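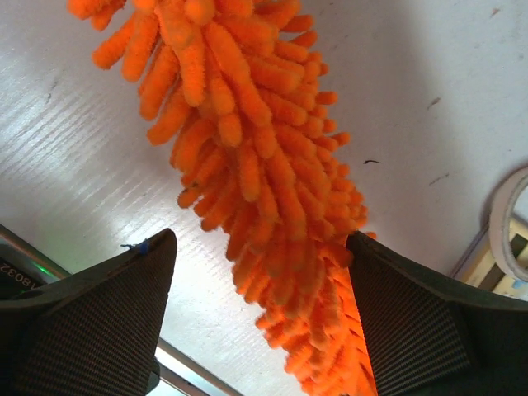
Chapter 6

Dusting and Dusting Tools

Before you read

Look at a shelf or windowsill near you that has not been cleaned this week. Run one finger along it. Keep what you find in mind as you read the first section.

Words to know: airborne, chenille, core, damp dusting, high dusting, lint, microfiber, residue, static

6.1 What dust is

House dust is a mixture. In most homes it holds fibers from clothing and bedding, flakes of skin, hair, soil carried in on shoes, pollen, crumbs and soot. The mix changes from room to room. Bedroom dust has a lot of lint in it. Dust near an outside door is grittier, and kitchen dust is often sticky from cooking grease.

These differences matter when you choose a tool. Lint is light and lifts easily. Grit can scratch a polished table if it is dragged across the surface under a dry cloth. Greasy dust will not come off with a duster at all and needs warm water and a little dish soap, as covered in Chapter 4.

Dust also moves. Opening a door, making a bed or walking across a rug sends some of it into the air, where the finer part stays for a good while before it settles. A room dusted right after the bed is made will look dusty again by evening. Make the bed first, wait, then dust.

6.2 How a duster works

A duster has one job, to pick up dust and hold on to it until it can be shaken out or washed away. Older feather dusters were often better at the first half of that job than the second. Used quickly, they knocked dust off one shelf and onto the next.

Microfiber is a synthetic yarn split into very fine strands. The strands have a great deal of surface for their weight, and when they are rubbed on a dry surface they build up a small static charge. Both of these help the dust stay put.

Chenille microfiber is made into thick, soft fingers with rounded ends. The fingers of a chenille duster head stand out in all directions from a core, so any side of it can be used. They bend into grooves, slats and corners that a flat cloth would skip. Many heads have a core that can be bent to follow the top of a door or the blade of a ceiling fan. The crevices between the fingers hold a lot of dust, and this means a chenille head needs more shaking out and more washing than a flat cloth does. It also picks up stray threads from knit fabrics.

Bright colors are common in these tools. In some workplaces a color is assigned to each area, so that a tool used in a washroom is never used in a kitchen.

6.3 From the workroom: the Irwood Guest House

Cường Diệp runs housekeeping at the Irwood Guest House in Pokalham. The oldest part of the building dates from 1628 and has exposed beams, deep sills and a carved stair rail. His staff dust from the top of each room down and vacuum last. Duster heads are changed between floors and washed at the end of the shift without fabric softener, which leaves a residue on the fibers and weakens their hold on dust.

"New people go too fast," he says. "I tell them to press lightly, turn the head, and stop before it's full."

Activity 6A

You will need one chenille duster head, one dry cotton cloth, a sheet of black paper and two shelves of the same size that have been left alone for six days.

1. Dust the first shelf with the cotton cloth, using one slow pass.
2. Dust the second shelf with the duster head in the same way.
3. Shake each tool once over its own half of the black paper.
4. Wipe each shelf with a damp white tissue and compare the marks.

Write down your results in your notebook. You will use them again in Section 6.5, when we turn to damp dusting.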